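Stop buying the clever gripper first

I've spent most of this year swapping hands on robot arms, and I've become a bit of a bore about it. 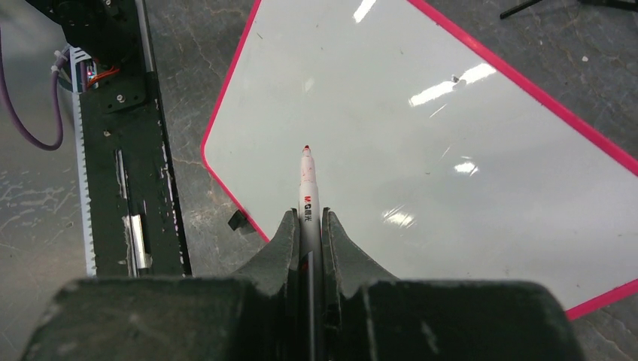 My grumble is this. Everyone shopping for a gripper asks how hard it squeezes. Fair enough, but give the thing a marker and a whiteboard and squeeze force stops mattering pretty quickly. What you care about is whether the pen twists when the tip drags, and whether the wrist camera can still see the nib.

We tried 3 grippers at Jenano back in January. The Zevow was gorgeous, all sensors and a controller with its own fan, and it let the marker roll on nearly every curve. The Buvby did better, but its chunky fingers hid the tip from the camera, so we were drawing half blind. My favourite was the plain Xaba with the two curved fingers — cheap, ugly once it's scuffed, and happy to hold a pen straight through 50 strokes in a row.

I know a pen is an easy object. Somebody always says so, usually somebody who hasn't tried it! Writing shows you every wobble in colour, right there on the board, and you can't argue with a wonky line the way you can with a spreadsheet.

So borrow a basic one, buy a pack of markers, and give it an arvo before you sign for anything fancier.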